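Features > Robotics > Data

The Two-Thousandth Potato

The pitch goes like this. A robot can't learn to put food in a bowl from a manual, so you show it. You show it again, from slightly different starting points, until a learning system has seen enough examples to do it alone. Real robots are slow and break things, so you do most of the showing in a simulator, where a dropped bowl costs nothing. By the time a real arm wakes up in a real kitchen, it has a lifetime of practice behind it.

I've heard versions of this for years. Last November I spent 5 days with Tukine, a small company that makes these examples for a living, to see what a lifetime of practice looks like when you sit through it.

It looks like a white arm, a dark table, two orange walls and a pink bowl. The company calls this set Lamia. The job is to pick up a small brown lump that everyone in the office calls the potato and get it into the bowl. An operator steers the arm with a handheld controller, the software saves every joint angle and finger position, and the table resets.

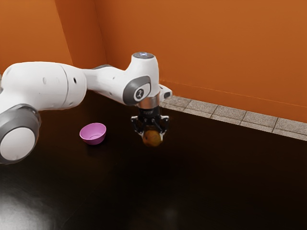 A finished run is called an episode. Tukine's contract for Lamia asks for 2,000 of them, and a good operator turns in 70 a day before the wrists start to complain. The price per episode is the one number I was refused, on the grounds that competitors read magazines.

What struck me first was how much human taste ends up in something sold as raw data. One operator comes in high and drops straight down. Another sneaks in from the side and nudges the potato before closing the fingers. Both count as success. The learning system gets both, averages over them in ways the engineers describe with a lot of hand movement, and may come out preferring a third approach that no person on the floor would use.

Then there's the sorting. Runs that fail are thrown out, which sounds sensible until you ask what the robot is supposed to do when it fails. It has never seen a fumble, so it has never seen a recovery. Tukine knows this. A second set, Skokinex, is meant to fix it by keeping the near misses and the second tries. When I visited it held 37 episodes, and the operators disliked making them. Fumbling on purpose is harder than it sounds — people fumble too neatly.

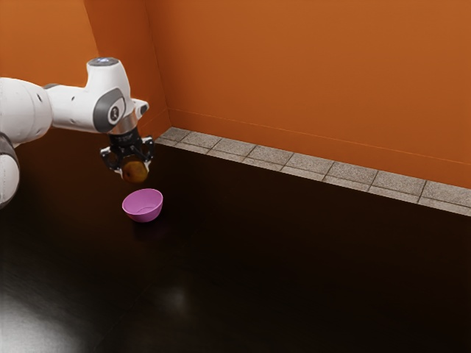

My larger doubt is about the leap from the screen to the world. Inside the simulator, friction is a setting. The weight of the potato is a setting too, and so is how much it gives when squeezed. You can shuffle those settings between episodes, and Tukine does, on the theory that a system trained on enough wrong kitchens will cope with the right one. Maybe so. But you can only shuffle the things you thought to put in, and I didn't find a setting for a wet potato, or a sprouting one, or one with half its skin peeled off and sticking to a finger.

The customer, a kitchen equipment firm named Insaurralde, seems less worried. Its brochure promises a "ready-trained kitchen hand" and says the system learned "the way people do." People don't learn that way. A four-year-old can put a potato in a bowl after watching it done once, and will then put it in your shoe. I asked for a success rate on a real arm, in a real kitchen, with food bought that morning. I was sent the simulator's score instead, along with the brochure again.

None of this makes the work worthless. The people I met were careful and frank about its limits, far more so than the company that buys it. They also have a fair reply to my complaints: collecting the same examples on real hardware would take much longer, and most of those runs would be dull as well.

Still, I'd like to see the money argued over in public before the next contract, which I'm told is for the same task with a different bowl. Insaurralde says it will show the trained system at work later this year. I've asked whether I can bring my own potatoes.

214 shares
18 comments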